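Gap under baseboard after floating floor install: caulk, shoe molding, or reset?
July, by mudsill_mike

House is 1488 square feet, slab on grade, one story. Last winter I pulled the carpet and put down Gronby click-together laminate in everything except the bathrooms. I left the existing baseboard on the wall. It had been set for carpet, so it was held up off the slab, and with the new floor in there is now a gap under it that varies from nothing to enough for a pencil.

The variation is the slab. There's a low spot in the hall and a ridge where the hall meets the back bedroom. I filled the low spot before laying the floor but evidently not enough, and I didn't grind the ridge.

Options as I see them are to run painter's caulk along the bottom, add shoe molding, or pull the baseboard and reset it lower. I would like to avoid the last one. The baseboard is caulked to the wall at the top and has several coats of paint bridging that joint. Opinions?

plumb_enough

Don't caulk to the floor. A floating floor moves, the baseboard doesn't, and the caulk will tear from one or the other inside a season. If it's a strong caulk it can do worse and restrain the floor at that edge, which pushes the movement to the opposite wall. Shoe molding, nailed into the baseboard and not into the floor.

kerf_and_set

Partly disagree with the above. Acrylic painter's caulk has nowhere near the strength to restrain a floor. It will tear, yes, and it will look bad and collect dirt, and that is reason enough to skip it. But the restraint argument gets repeated on this board as if somebody had measured it. What pins floors is cabinets, door jambs that weren't undercut, and shoe nailed at too steep an angle.

plumb_enough

Construction adhesive caulk is sold in the same tube shape and people do use it for this. I have cut it out. It was holding.

kerf_and_set

Then we are talking about a different product. He said painter's caulk.

mudsill_mike

I did say painter's caulk. I'm persuaded against it either way. Leaning toward shoe, but my door casings are thin, and as I understand it the shoe will stick out past them and need some kind of return at every door. I count that as a lot of small miters.

damp_course

Before you buy any shoe, find out whether the gap is constant over the year. Mark the floor height on the baseboard with a pencil in three or four places, including the ridge and the hall, and look again when the weather turns. I put down Bastance vinyl plank over a slab in my own place and the gap at the ridge opened and closed noticeably between the heating season and the end of summer. The planks on each side of the ridge were flexing as you walked over them. Shoe would have hidden that until a joint broke.

To check for flex without waiting, lay a long straightedge across the ridge and press down on each side of it by hand. Any rock in the straightedge that changes when you press is floor movement. Then do it along the wall, with the straightedge tight to the baseboard. The floor close to the wall is carried differently from the floor in the middle of the room, and the part you want to know about is the strip the shoe will cover.

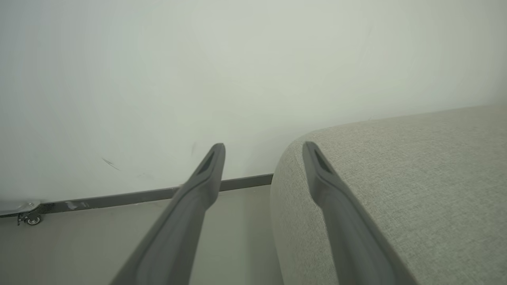

Once you have the numbers for the strip along the wall, compare them to the height of the shoe you intend to buy. The shoe has to cover the widest point with something to spare, and it has to bend enough to follow the floor between the high and low points. Solid pine shoe bends well in that direction. MDF bends but tends to crease at the nails. PVC bends best and moves the most with temperature, so leave it a little room at the ends in a sunny room.

If the floor moves when you press, fix that first. It means lifting planks back to the ridge, but a click floor comes up in reverse order and most of it can go back down.

mudsill_mike

Did the straightedge check. No movement in the hall. At the ridge there is movement on the bedroom side only, maybe the thickness of a credit card. Along the walls I could not detect any. Is a credit card enough to worry about?

kerf_and_set

Read the installation sheet. They all give a flatness tolerance over a given length and what you're measuring has to be held against that. A void that size over a short run is common and most floors survive it. Right at a doorway, where everybody steps, I would be less relaxed.

damp_course

Agree on the doorway. Click joints fail from repeated bending, and a doorway gets more of that than any other spot in the house.

plumb_enough

On the thin casing problem: you don't need a mitered return at every door. Cut the end of the shoe with a back bevel so it dies down to nothing where it meets the casing, sand it, paint it. One cut per end. A mitered return is neater but the piece you have to glue on is tiny and it splits if you look at it.

trim_carp_ret

I would reset the baseboard. Two coats of shoe paint and a lot of kneeling gets you a profile the house never had. Score the top caulk line with a fresh blade, work a wide putty knife down behind it, then a flat bar with a shim against the drywall. Pry at the studs, 16 inches on center if it was framed normally. Pull the nails through from the back so the face doesn't blow out. Scribe the bottom to the floor over the ridge and nail it back.

It will sit lower, so you'll have a line of old paint and caulk on the wall above it. Scrape, skim, touch up.

plumb_enough

The touch-up never blends on an old wall. He'll be painting rooms.

trim_carp_ret

Perhaps he will. I've done it both ways and I still prefer a wall without shoe.

mudsill_mike

The walls are an off-white I don't have a can of, so resetting does mean painting. That settles it for me. Plan is:

Lift the bedroom floor back to the doorway and grind the ridge on that side. Put it back. Pine shoe, Lolter profile since the local yard keeps it in stock, back bevel at the casings. Nail into the baseboard only.

One more question. The baseboard is soft and I'm not sure a brad in it will hold the shoe. Has anyone used the Babić trim screws for this, or is that overkill?

kerf_and_set

Overkill. Angle alternate brads slightly left and right along the run and it won't pull off. Keep them high enough that none go down into the floor.

damp_course

Seconded. And vacuum the expansion gap before the shoe goes on. Grit in there works its way back under the edge of the planks and you will hear it when you walk.

mudsill_mike

Will do. The grinder rental is over the weekend, so the shoe waits until after that.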